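Stalliddale commoners to receive draft boundary map in November

The Stalliddale Commoners' Association has confirmed that a draft map of the disputed upper grazing land will be laid before its members in November, ahead of any decision on registration.

The land in question covers 1,420 hectares between Nutton and the northern edge of the Velis estate. It has been used for summer grazing by households on both sides of the valley for several generations, but the line between common and private ground was never formally marked. A claim lodged by the estate last year would place 168 hectares of the common, including two watering points, within its own boundary.

The association's chair, Beatrice Mosoti, said the map had been drawn up from old tenancy papers, statements given by older graziers and a walk of the full boundary attended by both parties.

"Members have asked for a clear account of what is claimed and on what grounds," she said. "They will have that account in writing, and they will have time to read it before they are asked to vote."

Written objections were received from 666 people during the consultation period. Most concerned access to water and the route by which stock is moved in spring. A smaller number asked that the burial ground above Nutton be excluded from any exchange of land, and the association has agreed that it will be.

The Velis estate said in a statement that it remained willing to settle the matter by agreement. Its land agent, Mansa Addo, said the estate did not intend to put up fencing while talks continued and would allow stock to pass along the existing track. He declined to comment on whether the estate would accept the association's map as a basis for settlement.

Jintana Prasertsri, of the legal advice service Sombatkul, has been appointed to assist the graziers. She advised households holding letters, receipts or sketch plans relating to the upper land to bring the originals to the association's office, where copies will be made and the papers returned the same day.

The next meeting between the two sides will be held in Nutton on Thursday at 10 a.m. It will be open to registered commoners, who may attend but may speak only through their appointed representatives.

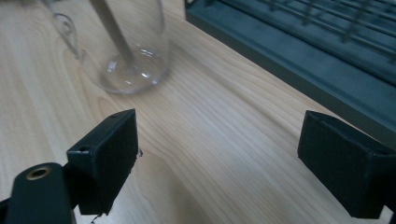
A clear glass pitcher on a wooden tabletop.

Representatives for the eastern households are Waraporn Phromma and Buppha Nilsuwan. Questions for the meeting should reach either of them in writing by the previous evening.

Copies of the draft map will be available for inspection at the association's office for 14 days after publication. Comments received after that period will not be considered.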